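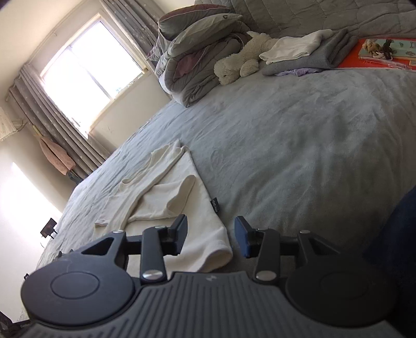

Folding with the grippers on home visits, who else is on this?

Print this thread | E-mail this thread

Posted May 2, 2026 by Fotis Spanos

Quick one before I start my arvo run. I'm at Andreadis Home Help, Hanulstead depot. Cleaning, laundry, bed making, putting away. We've been put on the Cudano program, so for part of every visit where the client has signed, you do the clothes with the hand gripper instead of your hands. Top on the bed, sleeves in, fold, onto the pile. Two jaws, the blue pads, you know the thing if you've got one.

Questions:

- are you paid extra for gripper time or is it just rolled into the visit
- does your visit get longer. Ours didn't at first
- what did they tell you about what it's for, long term

Not anti. Just want to know what other depots got before we sit down with the manager.

---

marnie_k wrote:

Rolled in. No extra. Visit length the same, which is a joke, a long sleeved top takes me way longer with that thing than by hand. You go to pick up the cuff and get a pinch of blanket as well. Fleece blankets are the worst, pads grab everything.

So something else drops off the visit. Usually the bathroom. Then the client rings up about the bathroom and guess who hears about it.

---

tubs wrote:

Different here, we got 20 extra minutes a visit once our rep asked. In writing. Ask for it in writing!!

Also my wrist. Nine folds in a row and I can feel it up to the elbow. Swap hands if yours will let you, mine has the pads set up so it doesn't care which side.

---

Dell from linen wrote:

I'll be the unpopular one. I like it. Change from scrubbing, you sit on the edge of the bed and fold slowly and nobody's rushing you because they want it slow. I did commercial linen before this and the folder at that place did sheets faster than any of us, and we all still had jobs, just different ones. Feeding it, sorting, pulling out the torn ones.

---

marnie_k wrote:

"All still had jobs" how many of you were there before and after Dell

---

Dell from linen wrote:

Fair. Fewer. People left and weren't replaced. Noone got sacked though, there's a difference.

---

marnie_k wrote:

Is there. If the hours go the hours go.

---

Fotis Spanos wrote:

Back. Ok so 20 minutes in writing is good to know tubs, thankyou. What did the wording say? Was it per visit or per gripper visit, because I can see ours trying to be cute about that.

On the long term bit. The woman from Cudano who did our training was pretty straight, said the recordings go into teaching a machine to fold in a normal house, on a normal bed, with toys and books and whatever lying about. Not a bare table. Which made sense to me, half the beds I do have a stuffed animal up by the pillows and a pile of stuff down the side. Said years off. Didn't say how many.

---

tubs wrote:

Per gripper visit. "Any visit in which the hand unit is used." I'll dig out the sheet.

---

hollis_bay wrote:

Scheduler here, not at Andreadis. Other side of the desk so be kind.

Thing that changed most for us wasn't the gripper, it was Rollberg, the rostering software that came in with it. Used to be I knew who hated driving across town and who got on with which client. Now it fills the roster itself and I fix it after. Gripper visits get weighted so the same people keep getting them. We had one worker doing seven in two days before anyone noticed. That's where the sore wrists are coming from IMO. Ask who sets the weighting and whether there's a cap.

---

tubs wrote:

THIS. I didn't know that was a setting

---

hollis_bay wrote:

It's a setting. Someone has to go in and change it and most offices haven't.

---

perpetual_vera wrote:

What about the clients though. Bedrooms. One of my ladies signed the form and I'm not sure she understood it meant the bedroom. I went through it with her again myself, off the clock, and she said fine but not when her grandkids are staying. There's no box on the form for "not today". So I just don't turn it on those days and put down battery flat.

---

Dell from linen wrote:

Vera you shouldn't have to fib for that. Ring the office and tell them.

---

perpetual_vera wrote:

I did ring them. In October. Still no box

---

marnie_k wrote:

Put that on the list Fotis. That one matters more than my bathroom whinge.

---

Fotis Spanos wrote:

On the list. So far I've got:

- extra time, in writing, per gripper visit
- cap on how many in a row, and who sets it in Rollberg
- a "not today" option for the client, and for us
- what happens to laundry hours if the machine ever turns up. Even a "we don't know" on paper

Roughly half our depot likes doing it and the rest would hand it back tommorow, so I'm not going in asking for it to stop. Anything missing?

---

tubs wrote:

Training pay. We did ours unpaid online at home, don't let them do that to you

---

Dell from linen wrote:

And a proper case for it. Mine rides around in a shopping bag with the spray bottles.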